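Looking after a stone sink

When we moved in I was given plenty of advice about the boiler and the loft, and not a word about the sink, so most of what follows I learned by getting it wrong first. I do hope it saves you a bit of scrubbing!

The main thing with a dark stone sink is little and often. A drop of washing-up liquid, a soft cloth and a good rinse after supper will do more for it than an hour's hard work at the weekend. If you live in a hard water area, as we do, dry it afterwards with an old tea towel. The chalky bloom that makes a dark sink look tired is only limescale, and it comes from leaving the water to dry by itself.

For the bloom that has already settled, I mix 200 ml of white vinegar with the same of warm water, lay a soaked cloth over the patch and leave it for 5 minutes (put the kettle on, have a biscuit), then rinse very thoroughly. Do keep it well away from marble worktops, though. Vinegar will dull marble in no time, and I have a sad little ring beside my bread bin to prove it.

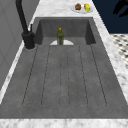
Grooves want a brush. My neighbour Ji-hoon Ban put me on to using an old toothbrush with a paste of bicarbonate of soda and water, working along the length of each one and never across, and I've done it that way every Tuesday since. Tea is the worst culprit in our house, with beetroot a close second.

A few odds and ends while I think of them. Let a hot roasting tin cool on the hob before it goes anywhere near the sink. Don't leave teabags sitting in there overnight. Wipe along the join between sink and worktop when you do the rest, and if the sealant has gone black, it's better to cut it out and run a fresh line than to keep bleaching it. I put mine off until November and wished I'd done it in the spring, when you can have the windows open and the smell clears by teatime.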